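4.3 Does the choice of suture explain wound complications?

Much of the literature on skin and fascial closure assumes that the thread matters more than the hand holding it. We are not convinced. Delić and Zillov reported fewer wound infections with coated suture, but their two groups were treated in different years, and dressing practice changed in between. Once that is taken into account, little of the claimed benefit is left.

The Justden series is larger, with 579 patients, and is often cited as settling the matter. It does not. Follow-up ended at 15 days, which is too early to pick up many late infections and far too early for hernia. Entwistle made the same point about the Grollby data, where wounds were graded by the surgeons who had closed them. A trial of roughly 500 patients with blinded grading would be more useful than another review of the same weak sources.

Stitch spacing and bite size are rarely recorded at all. Operation notes tend to name the material and stop there – a habit that makes any later comparison between threads hard to trust. Knot technique fares no better, and tail length is almost never given. Dark thread, where it is very fine, can barely stand out against tissue (Figure 2), though we know of no sound evidence that colour has any bearing on healing.

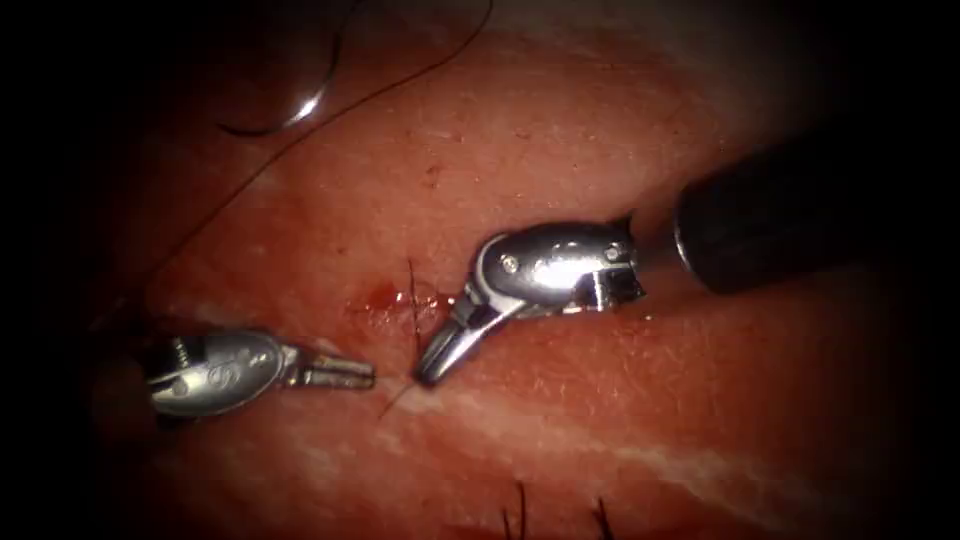 Figure 2. Short dark suture strand rising from the tissue surface, with closed instrument jaws to the left.

4.4 Limits of the present review

We read only papers with an English abstract, and two authors did not reply to requests for their raw data. Our own grading of study quality was done by one reader, Malcolm Entwistle, and should be treated with the same caution we ask for elsewhere.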